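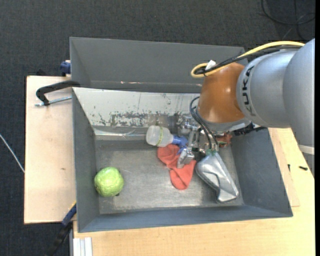 The Rovier Teach Handle is a remote control set for showing picking tasks to an industrial arm. The operator holds the handle, moves it in the air, and the arm follows; every movement is stored as one demonstration that you can use later for training. It is made for work in deep bins with mixed goods, where programming point by point takes too long. A translucent spray bottle lying on its side on top of a crumpled red cloth is a good case: the operator decides by eye from which side the gripper should come, and the handle records this decision together with the path. The sloping walls of a gray metal bin also ask for some care, and for this reason the handle has a slow mode, selected with the thumb.

The set can be used in two ways. In remote mode you stand beside the cell and look into the bin. In hand mode the handle is fixed to the tool flange and you guide the arm directly – this is better for the last few centimeters before a grasp.

What is in the box
Teach Handle with 2 finger triggers
Base station and wall bracket
Foot pedal (hold to move, release to stop)
Cable, 7 m
Clandard recording software, one license

Technical data
Weight of handle: 130 g
Battery time: 8 hours
Recorded: arm position, gripper opening, pedal state, camera images (cameras are not included)

Before the first use, please fix the bin well to the table with clamps. If the bin moves between demonstrations, the recordings become difficult to compare.

The arm, the gripper and the flange adapter are ordered separately. For questions about adapters please write to Hélène Kowalchuk, for training at your site to Tyson Carrier. Delivery from our Bundau warehouse.

Page updated 11/14/22

Related items
Rovier Flange Adapter, round
Rovier Foot Pedal, spare
MacDonald Bin Clamp Set
Clandard Playback, extra license
Carrying Case for Teach Handle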